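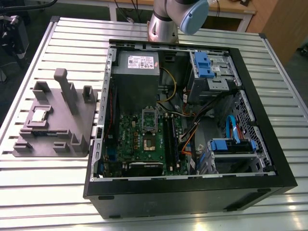

Dell tower on its side, cover off, processor out and socket open.

Fedham Tower Notes

README, last updated May 4, 2020

Hello! I'm Lorraine Marsden, and this is the folder where I keep everything to do with taking old desktop towers apart and putting them back together. It began as a text file called "screws" and got out of hand. There are 228 photos in it now, plus my notes, and a few people have asked for a copy, so I thought I'd better explain what's what.

What's in the folder

photos - all 228, full size, no editing apart from turning a few the right way up
notes.txt - my running notes, oldest at the top (sorry, I know most people do it the other way)
parts.csv - one line per part, with the tower it came out of
zirnar - the little renaming script I use, named after nothing in particular

The part names in parts.csv are the ones I say out loud, so you'll find "power supply" and "memory" and not much jargon. The green board is always "motherboard", never "mainboard". I call the metal box that holds the hard drive the "cage", and the blue plastic bits on the drive bays are "latches". If you search for "clip" you'll only get the heatsink ones.

Working on the processor

I like the tower flat on its side for this, with the open side facing up, so you're looking straight down at the board. Unplug it first, obviously! Lift the metal bracket on the socket all the way before the chip goes anywhere near it, find the corner mark, and lower the chip straight down. Don't slide it about. Keep your fingers off the contacts, and give the chip a proper place to sit while it's out (mine once spent a weekend in a saucer, and I wouldn't recommend it).

The memory can stay in while you do all this. I used to take it out every time and it only gave me more to put back.

Known problems

Photos from the Manano batch have the wrong dates, my fault.
Line 1205 of notes.txt is a shopping list. I keep meaning to delete it.
Robles is the name of a tower, and so is Robles 2. They are different machines and I've muddled them at least once.
Cable colours in parts.csv are as I saw them under my lamp, so be a bit forgiving with orange and red.

Using it

Help yourself for anything you like. If you spot a part I've named wrongly, tell me which photo and I'll fix it in the next tidy-up.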